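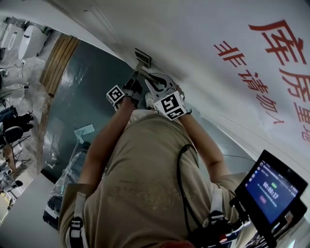 Cerer 2 - Disk Backup for Home and Small Office

Now shipping. Full version, boxed or download. Runs in the background, backs up the whole drive, gets out of the way.

What's new since the first one: faster restore, smaller install, and a scheduler that finally remembers your settings after a reboot. Yes we heard you. Also the tray icon can be turned off now. Options, then General, bottom checkbox.

What it does. Makes a complete copy of your system drive to an external disk or a network share. After the first run it only copies what changed, so the nightly job is short. First run is long, leave it overnight. Restore single files by double clicking the backup and dragging them out. Restore a whole machine from the boot CD (in the box) or a USB stick you make yourself, 400 MB or bigger.

3 Shares 11 Comments

Install is 154 MB on disk. Needs an administrator account. Will not install on top of version one, so uninstall that first, your old backups stay where they are and Cerer 2 can read them. It can't write to them though. Start a new set.

Encryption is off by default. Turn it on BEFORE the first backup, there's no way to add it to a set later. If you lose the password we can't get it back for you. Please write it down someplace. 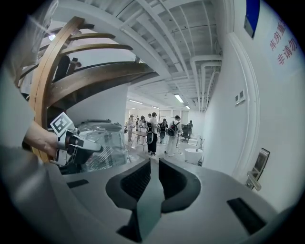

Licensing. One license covers two computers in the same household or office. Office packs go up to 1,000 seats, and those come with the Owino console, wich lets one person watch every machine from a browser. Owino is not sold seperately. Upgrading from version one is half price, have your old key handy at checkout.

Known issues:
Backups to a share with a very long path name may fail with a blank error box. Shorten the path. Fix coming in the January update.
Laptops that go to sleep mid-job start that job over from the top. Set the power plan to stay awake or run it by hand.
Printed manual has the wrong screenshot for the restore wizard. PDF is correct.

Download trial is the full program, restore included. It just stops making new backups when the trial is up.

Support by email or through the forum, answers usually same day. Big orders and school pricing, ask for Nicanor Espinoza at the Vestville office.

Cerer 2 is made by Geltdale. Boxed copies ship from Vestville, orders in by noon go out same day.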